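Bring Back Patterned Wallpaper

March 20, 2019
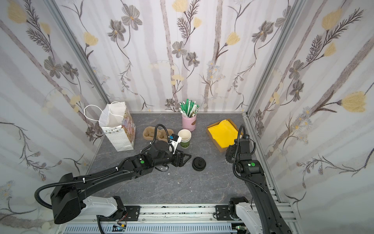
Flowers, ferns and pale stripes that look like birch trunks, repeated on three walls.

When I sold my mother's house in Warlow, the agent walked through the rooms with a tablet and stopped in the dining room. The paper in there had been up for as long as I could remember. It had green vines on a cream ground, with a small brown bird every couple of feet. She told me it would have to go before the listing went live. Buyers want neutral, she said. They want to picture their own things in the space.

I did what she asked. It took me most of a week with a rented steamer and a wide putty knife, and at the end of it I had a gray dining room that looked like every other dining room on the listing site. The house sold in August. The buyers, I heard later, painted the room dark blue.

I have been thinking about that ever since, and I have come to believe the advice was bad. It may be fine for selling a house. It is bad for living in one, and most of us take it anyway, years before we have any plan to move. People I know have gray walls in rooms they will sit in for the next 14 years, chosen to please a stranger who may never show up.

The case against wallpaper is easy to make and I don't want to pretend it away. It costs more than paint. The pattern I wanted for my hallway was $127 a roll, and I needed three. Paint for the same hallway would have been one can and an afternoon. Paper is also hard to hang well. The repeat has to match at every seam, old walls are never straight, and the corners will make you say things you regret. If you have bad taste at thirty, you will be looking at it when you are forty.

All of that is true of a sofa as well. People spend a lot on a sofa, get it home, find it is slightly the wrong color, and live with it. We don't tell anyone to sit on folding chairs in case the next owner has other ideas.

What paper gives you is something to look at. I don't think that is a small thing. A child sick in bed looks at the wall. So does anybody on a long phone call. I knew every bird in that dining room, including the one beside the window whose head had been lost where two strips met. I could draw it for you now. I have lived in my current apartment for nine years and could not tell you one thing about the bedroom walls except that they are white.

Josefina Barrientos hung paper for a living before she opened her shop, Garnholm, and she did my hallway. I asked her which customers end up unhappy. She said it is usually the ones who went halfway. They pick a faint beige texture on a beige ground because it feels safe, pay nearly as much as they would have for something bold, and then can't see it from the doorway. The people who choose big flowers know they are choosing big flowers.

I think she is right, and I would go further on one point. The single papered wall, the "accent wall," was a mistake. It makes a room look as if the money ran out. A pattern works when it goes around the corner and keeps going, so that you stop seeing it as a display and it becomes the room. If the budget only stretches to one wall, do a smaller room. A powder room or the inside of a closet takes very little paper.

As for peel-and-stick, I have tried it twice. It is useful for renters and I won't talk anyone out of it. Mine came away at the top edge both times, and the second time it took some paint with it. Paste is messier, but my hallway has not moved.

The hallway, for the record, is orange poppies on dark green. My brother says it gives him a headache. He is welcome to keep his eyes on the floor until he gets to the kitchen.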